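Artificial roses

Artificial roses are roses made from cloth, paper, plastic or foam, sold by the stem or by the bunch. I've been keeping this article going for the Flurnness craft pages since April, and I'll say up front that I love the things. My own shelf holds 38 of them, so take my enthusiasm with a pinch of salt!

Parts of the flower

The bloom is a stack of petals threaded onto a peg, biggest at the outside. Under it sits the calyx, a little green collar of sepals, and under that the stem, which on most cheaper roses is plastic molded over wire. Leaves come on short sprigs that push onto nubs along the stem (and pop off again if you so much as look at them).

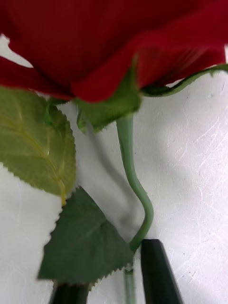

Sepals are where I look first when I'm judging a rose. Makers spend their effort on petals and then stamp the green bits out of whatever cloth is left, so the edges tell you a lot. A slightly frayed, toothed edge on a green fabric sepal, like the one in the middle under this red bloom, doesn't bother me a bit, and from across a room it even passes for the real thing. If it does bother you, trim the threads with nail scissors.

Sorting and arranging

I strip the loose sprigs before I start, lay the stems in a shallow tray, and put the leaves back last. It's slower, but you can see where the gaps are. Three blooms make a nice small bunch, with one sitting higher than the others. The Prudside style goes for a tight dome with hardly any green; the Clunditz style is looser and uses far more leaf — I go back and forth between the two.
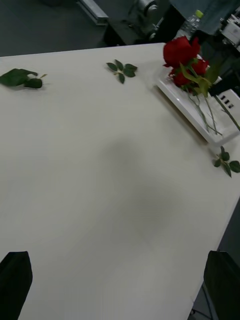

One reader wrote in to say that I make too much of the leaves, and that a Prudside dome looks better with every sprig taken off and saved for another job. She keeps hers in a cookie tin and uses them on wreaths. Fair enough, and I've tried the tin since.

Bending and storing

Bend a stem in small moves, with your thumbs close together, and you'll get a soft curve. Thân stems are stiffer than most and like 10 minutes in a warm room first. Store roses lying flat with nothing on top of the blooms.
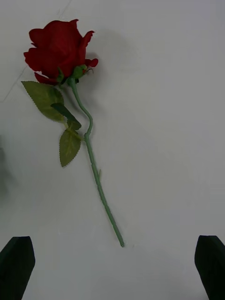

How do you get dust off cloth petals? Use a soft, dry makeup brush and work from the center outward, then finish with a hair dryer on its cool setting.

Skip the water unless the label says the dye is fast, as reds are the worst for bleeding. I found that out on a white tablecloth.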